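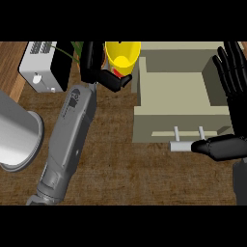 Guides > Home Maintenance > Timber Surfaces

Search Subscribe Contact

Re-oiling a timber benchtop

December — Wulan Sembiring

The procedure applies to solid timber benchtops and tables previously finished with a penetrating oil. It does not apply to polyurethane, lacquer or two-pack finishes, which must be stripped first. To check, place a few drops of water on an inconspicuous area and leave for 30 minutes. If the timber darkens under the water, the surface is oiled and due for recoating. If the water sits in a bead with no colour change, the finish is either sound or a film coating. Scrape lightly under the overhang with a blade; a film coating comes away as flakes or curls.

Materials

Penetrating hardwax oil, clear. The quantities below are for Polamus Satin; other products differ, so read the tin.
Abrasive discs or sheets, 120, 180 and 240 grit.
White non-abrasive pad.
Lint-free cotton cloths.
Metal bucket with lid, for used cloths.

Preparation

Clear the bench and wash it with warm water and a small amount of dishwashing liquid. Wipe off with a clean damp cloth and leave overnight. Sanding damp timber clogs the paper and raises the grain unevenly.

Sand with the grain at 120 only where there are rings, scorch marks or scratches. Feather the edges of each repair out by a hand's width, then sand the whole surface at 180 and finish at 240. Do not go finer. A surface polished at 400 takes up less oil and wears through sooner around the sink.

Vacuum, then wipe with a barely damp cloth. Allow 17 minutes before oiling at 23 degrees, longer in a cold kitchen.

Application

1. Stir the oil from the bottom of the tin. Do not shake.
2. Work in sections no wider than an arm's reach. Spread a thin coat with the white pad, along the grain.
3. Coat end grain twice, particularly at sink and cooktop cut-outs.
4. Remove all surplus with a dry cloth before it turns tacky. Missed patches cure glossy and have to be sanded back.
5. Leave overnight with the windows open and apply a second coat the same way.

Oil-soaked cloths can self-heat and ignite. Soak them in water and seal them in the metal bucket — never bundle them into a kitchen bin.

Curing

Light use is fine the day after the second coat. Keep standing water, hot pans and rubber-footed appliances off the surface for a week. Rubber feet can mark uncured oil, and the marks go deeper than they look.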